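To: Kurov Residents' Association list
From: Augustina Sowah, Secretary
Subject: Re: Shared kitchen hours and cleaning charges

Dear members,

Thank you for the replies received since Tuesday. The hours for the Annan Street kitchen will remain unchanged through April. 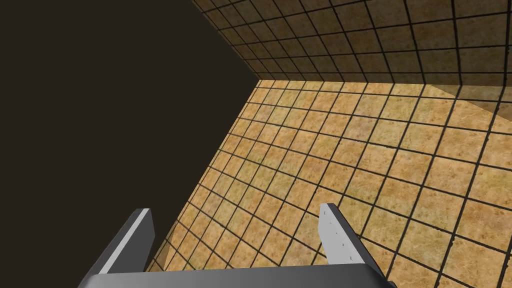
Cleaning charges are set by the lease and apply to every booking. The present contract with Trarus covers floors, sinks and waste. Tiled surfaces such as those shown are billed separately, and the balance due for last quarter is $1,782.

On Mr. Boateng's question:

> Selorm Boateng wrote:
> Our group paid a deposit of $200 and received
> $100 back. May we have a written statement
> of the deduction?

A statement will be sent by mail.

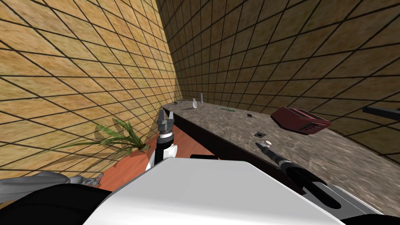 Members who paid by check should allow 11 working days. Any dispute must be made in writing to Zoila Sánchez, with a copy of the booking form. 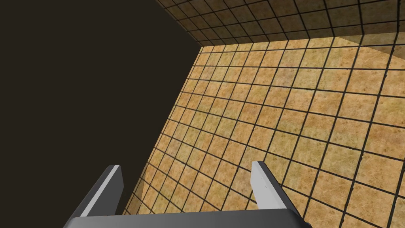
Booking requests for May

Requests should reach Obed Sulemana by 5 p.m. on the last working day of April. Please give the group's name, the hours wanted and a daytime telephone number.

Respectfully,
Augustina Sowah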